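O robô de bancada não precisa ser bonito, mas precisa de paredes

Opinião
30 de dezembro de 2019

Na oficina compartilhada onde trabalho, a conversa sobre robôs começa quase sempre pelo braço. Quanto carrega, quantas juntas tem, quanto custou. Passei boa parte deste ano montando uma célula de mesa com dois braços e cheguei a uma opinião que incomoda alguns colegas: quem monta em casa gasta dinheiro demais no braço e tempo de menos em tudo o que fica em volta dele.

O nosso projeto se chama Loverlow. A base é um perfil de alumínio comprado na Stępień, com canaleta ranhurada para os fios e uma placa preta para prender cada braço. A primeira versão ficava aberta em cima da bancada comum. Em fevereiro, das 39 tentativas que anotei no caderno, 17 foram perdidas por motivos que nada tinham a ver com o código: alguém encostou na mesa, alguém passou atrás, a luz da janela mudou, uma peça foi parar no chão.

Fechamos três lados. Usamos papel de parede florido, sobra de uma reforma, e ouvi que aquilo tirava a seriedade do trabalho. Discordo. Um fundo cheio de flores e galhos se parece mais com uma casa do que uma chapa branca, e se o sistema só funciona diante da chapa branca eu prefiro saber disso logo. O piso cinza-escuro com veios claros segue a mesma ideia.

Outra discussão foi sobre os objetos. Há quem passe meses empilhando cubos. Cubo serve para acertar a calibração, numa tarde. Depois disso, a tarefa tem que ser alguma coisa que uma pessoa faria em casa e acharia chata. Escolhemos réguas de tomada, adaptadores e cabos de carregar, tudo misturado no meio da mesa.
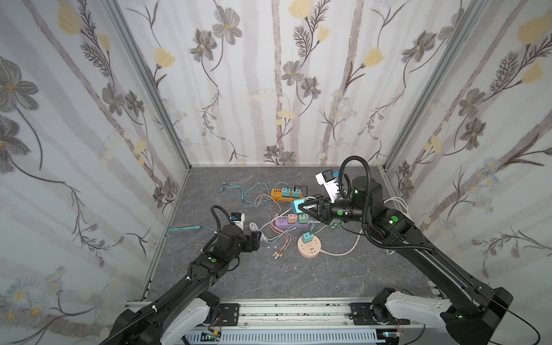 Cabo é um material ingrato. Ele não tem uma forma só, engancha no vizinho e puxa o que estava quieto do outro lado. Um programa que sabe pegar um adaptador isolado pode não saber nada quando há um fio por cima. Foi com cabos que descobrimos que a nossa garra fechava com força demais e que a altura de aproximação estava errada em 11 milímetros. Com cubos, o erro tinha passado despercebido por semanas.

Também defendo as cores. Compramos réguas e adaptadores em tons diferentes porque, no começo, facilita conferir a olho se o braço foi na peça certa. Um colega do grupo Lukdale acha isso trapaça, já que na casa das pessoas quase tudo é branco ou preto. Ele tem razão quanto às casas. Só que a cor ajuda a quem está depurando, e dá para trocar as peças mais tarde.

Quanto aos dois braços, aqui admito que mudei de lado. Eu achava luxo. Hoje acho que, para mexer com fio, um braço só passa metade do tempo arrastando a régua inteira pela mesa. O segundo pode segurar enquanto o primeiro puxa. O preço é o dobro de cabos do próprio robô, e a manga corrugada que os protege foi o gasto mais barato e mais útil da montagem. Antes dela, refizemos conectores 23 vezes.

O que ainda está ruim é a eletrônica. As plaquinhas verdes continuam à vista, junto à borda, com os fios vermelhos e brancos expostos. A caixa que desenhamos com base no projeto Drarkmont não coube, e desde então ficou para depois. É o tipo de serviço que todo mundo adia, eu inclusive, e que deveria vir antes de qualquer melhoria no programa.

Para quem vai começar no ano que vem, minha sugestão é comprar um braço mais modesto e gastar a diferença em perfil, parafuso, canaleta e parede. E reservar espaço para a caixa da eletrônica antes de furar o perfil.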